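Notebooks > Nidon bench > Handheld collection

Mar 25, 2025 – low table task, first proper day

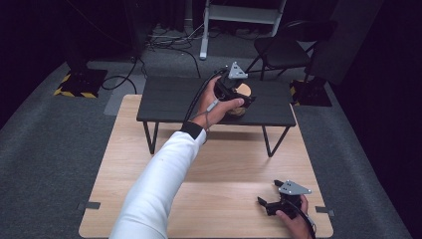

Right gripper up over the low black table with the round piece in its jaws, left one waiting near the edge.

Good day on the whole, and I want to get it down before I forget which bits went well and which bits I only think went well. We kept 71 episodes. Nathalie did the first stretch and I did the rest, with Cathal at the laptop calling the starts and stops, and he has a lovely calm voice for it, which matters more than I would have guessed when you're on your fortieth pick and your shoulder is starting to complain.

The task is still the one Florence wrote up: pick the round piece, carry it over the low table, set it down on the slats, let go, come back to rest. Left hand holds its gripper still the whole time. I kept wanting to help with the left (you really do, it's like trying to write a letter with one hand in your pocket), and I spoiled 5 episodes that way before I got the hang of parking it near the edge of the wood and leaving it there. Those are in the reject folder with a note. Please don't delete them, Aileen may want them for the two-handed set later on.

Things I noticed while wearing the rig:

The height of the low table changes how you hold your wrist. On the flat wood I come in from above without thinking, but to clear the edge of the black table I lift my elbow and the plate on top of the gripper tips back toward me. Cathal watched the pose trace while I did this on purpose a few times and it held up fine, so I'm not worried, but it would be good to have both styles in the data and to have them from more than one person. Nathalie is shorter than I am and her arm comes up at quite a different angle – I like her episodes better than mine, to be truthful.

Mind the cable on the right side. If it's looped too short you feel it tug when you reach for the far side of the table, and you start favoring the near side without meaning to. I gave myself more slack after the first twenty or so and my reaches got longer straight away. I'd like to see whether that shows up when Normand plots the set-down points. My bet is a nice clump near the front edge and then a spread.

Closing speed. We are all too quick! The policy trained on the Poirier set snaps shut before it has settled over the piece, and I'm fairly sure it learned that from us. I tried counting a slow "one" before squeezing. It feels silly and makes each episode longer, but please try it tomorrow and we'll compare.

Total in the Ero folder is now 462 with today's added. Florence would like another 60 with the low table turned a quarter, and then we can swap in a different object and start over with fresh arms.

To do:
- Nathalie: replay the last ten of mine and tell me if the release looks rushed
- Normand: set-down plot, split by operator
- me: write the cable slack into the setup sheet, with a length this time
- ask Aileen if the two-handed set is still planned for May

Recent entries
Uvgate: gripper width calibration, second try
Rest pose, and why we moved it
Poirier set: notes from the first replay
Labeling rejects so other people can read them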